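Where do you put your keys?

The landing-spot idea is back. One table near the door, say the decluttering people at Rulstead, and you'll never hunt for your keys again. They sell the matching tray for $50.

I have my doubts. A table doesn't stay a key table. Keys go down, then a phone, then the wipes, and by Friday it's simply the table – scuffed, useful and no tidier than the old one. A lanyard does more good than any tray, being harder to lose under the mail.
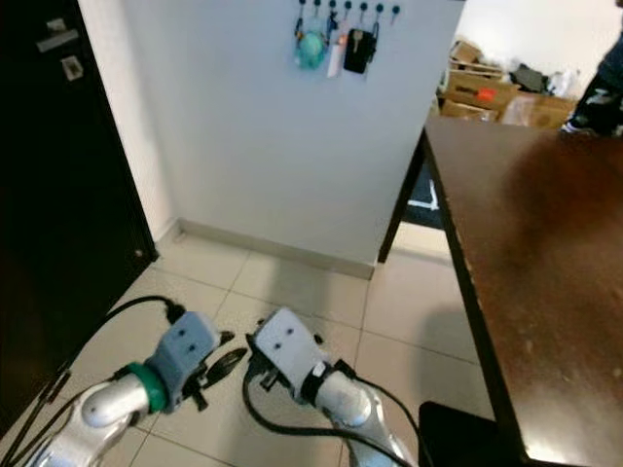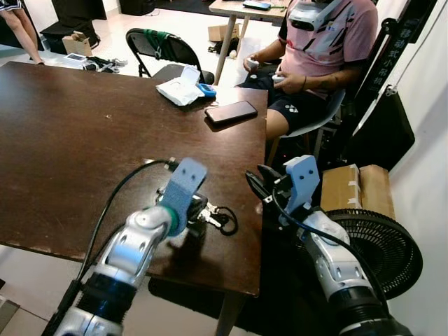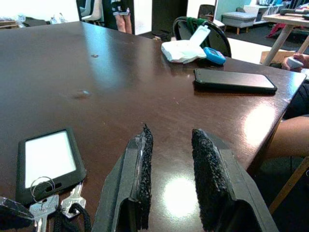
Rongrong Jiang disagrees, and wrote to say that her keys have lived in the same chipped saucer since November, that the saucer cost her nothing, and that the trouble is with people who own too many tables.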